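4.3 Checking the finger grip on the hand-held gripper

Do this check after the fingers and pads are fitted (section 4.2) and before the first recording. Work at the bench with the cable clipped back from the finger travel.

1. Set the trigger stop to position 10 on the Statdale handle. Tighten the stop screw by hand only.

2. Open the fingers fully. Confirm that both marker tags lie flat and are free of dust or glue.

3. Stand a small glass bottle on the table. Close the fingers on the lower part of the body, below the shoulders.

4. Hold for 23 seconds without squeezing harder. Both fingers must stay in contact with the glass.
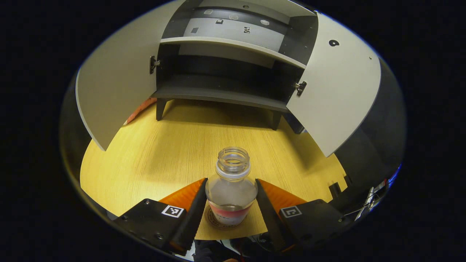 5. Lift the bottle a short distance, lower it, and release. If it slips, move the stop one position in and repeat from step 3.

6. Open the log and read the finger width. With the fingers fully closed and nothing between them, the Fadholm board should report 168. Adjust the offset if it does not.

Note: Early sets from the Andumgate workshop have a shorter trigger spring. Start these at a stop position of 12 — the grip is weaker at the same setting.

CAUTION: Do not use a cracked or chipped bottle. Keep liquids away from the open side of the handle.

Offset changes go to Hamidreza Taheri for the shared build sheet.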